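Lockyer Sewing Pages
Home > Curtains and Blinds > Hemming

How to Hem a Pair of Ready-Made Curtains

Most ready-made curtains come in a few standard lengths, and most windows don't match any of them. If your panels are 84 inches long and puddle on the floor, you can shorten them at home with an ordinary sewing machine. Plan on an afternoon for one pair. Unlined cotton or polyester is the easiest to work with. Velvet and anything with a rubbery blackout backing take longer, and there are notes on those near the end.

These steps are for flat, unlined panels with a rod pocket, tabs or grommets at the top. The shortening is all done at the bottom, so the type of heading doesn't matter much.

What you need

Tape measure, metal if you have one
Pins or sewing clips
Chalk or a washable marker
Sharp fabric scissors
Iron and ironing board
Thread to match the panel
Sewing machine with a size 80 needle (90 for heavier cloth)
Seam ripper
A long straightedge or a yardstick

Before you start

Wash the panels if you ever plan to wash them. Cotton and linen can shrink quite a bit the first time, and a curtain hemmed before its first wash may end up too short. Follow the care label. If the label says dry clean only, skip this and go on to pressing.

Put the rod up where it's going to stay. People measure with the rod leaning against the wall or held up by a helper, then mount it an inch higher and wonder what went wrong. Hang both panels and leave them overnight. Loose weaves drop under their own weight. I hung a pair of Indska panels on a Monday, and by the next evening they had grown by half an inch.

Step 1: Decide on the finished length

There are three usual choices. Sill length ends just above the window sill. Apron length ends a few inches below the sill. Floor length should clear the floor by half an inch, so the cloth doesn't drag or pick up dirt. If there is a baseboard heater under the window, stop well above it and check what clearance the heater's manual calls for.

Step 2: Measure each side

With the panel hanging, measure from the top edge of the curtain to the point where you want it to end. Do this at the left side, the middle and the right side. Write down all the numbers. Floors in older houses slope, and so do window frames. If the numbers differ by less than a quarter inch, use the smallest one. If they differ by more, decide whether you want the hem level or parallel to the floor. Parallel to the floor usually looks better, since the eye goes to the gap.

Measure the second panel separately. Don't assume the two came out of the package the same length.

Step 3: Take out the old hem

Use the seam ripper to open the bottom hem. Cut every fourth or fifth stitch on one side, then pull the thread out from the other. Pick off the bits. Open the side hems as well, but only as far up as you'll be working – 6 or 8 inches past the new fold is plenty.

If you're taking off a lot of length you can skip this step, because the old hem will be cut away with the waste. You'll still need to open the side hems above the cut.

Some panels have small weights sewn into the bottom corners. Save them for later.

Step 4: Mark the cutting line

A double hem of 3 inches looks right on most floor-length curtains. Double means the cloth is folded over twice by the same amount, so you need 6 inches below the finished length. For sill-length curtains use a 2-inch double hem, which needs 4 inches.

Lay the panel flat, wrong side up, on a clean floor or a big table. Smooth it without stretching it. Measure down from the top and make a chalk mark at the finished length. Make another mark at the cutting line. Repeat every 8 inches or so across the width, then join the marks with the straightedge.

Check the line against one of the measurements you wrote down. Then check it again.

Step 5: Cut

Cut along the lower line in long, even strokes, keeping the cloth flat on the table. Keep the strip you cut off until the job is finished. It's useful for testing stitch length and iron heat, and you may want it for a tieback.
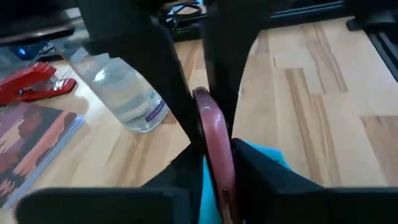 Page last changed: September, by Keegan Nepia

Step 6: Press the folds

Set the iron to suit the fiber and try it on the waste strip first. Fold the bottom edge up 3 inches and press. Fold up another 3 inches and press again. The second fold should land on your finished-length line. Work across the panel in sections, measuring as you go.

Press by setting the iron down and lifting it. Pushing it along will stretch the fold and give you a wavy hem.

Step 7: Corners

Refold the side hems on their old creases and press them down over the opened section. Fold the bottom hem up over them. On thick cloth this makes a lump at each corner. To reduce it, fold the corner of the bottom hem in at an angle so the edge runs from the inner corner to the side, and press it hard. If you saved weights, tuck one inside each corner now and tack it with a few hand stitches.

Step 8: Pin and hang

Pin the hem with the pins at right angles to the fold, one every 4 inches. Hang the panel and look at it from across the room. It's easy to fix a crooked hem at this stage and a nuisance later.

Step 9: Sew

Set the machine to a straight stitch, 3 mm long. Sew close to the upper fold of the hem, taking the pins out as you reach them. Backstitch at both ends. Let the rest of the panel rest on a chair or table beside you so its weight doesn't pull on the needle.

For a hem that doesn't show from the front, use the blind hem foot if your machine has one, or sew by hand with a slip stitch. On my old Urkov the blind hem is stitch number 3, but check your own manual. By hand, allow an hour or more per panel.

Close the side hems with the same stitch the maker used. Press everything one last time and rehang.

Notes on other fabrics

Sheers: Use a size 70 needle and a fine thread. A deeper hem helps them hang straight. Cut one panel at a time, as the layers slide.

Blackout: Use clips, because pin holes let light through. Keep the iron on low and put a cotton cloth between it and the backing. A non-stick foot makes the sewing much easier.

Velvet: Press from the back only, face down on a towel. Hem by hand if you can stand it.

Lined panels: The lining is hemmed separately and should finish 1 inch shorter than the curtain. Lachlan Dunstan has written up the full method on the Lined Curtains page.

Common problems

Hem ripples: the cloth was stretched while sewing. Unpick, press flat and try again with less presser foot pressure.

Panel hangs crooked: check the rod with a level before you blame the hem.

Skipped stitches at the corners: too many layers. Change to a larger needle and turn the handwheel by hand over the thick part.

Next: Making tiebacks from leftover cloth
Back to Curtains and Blinds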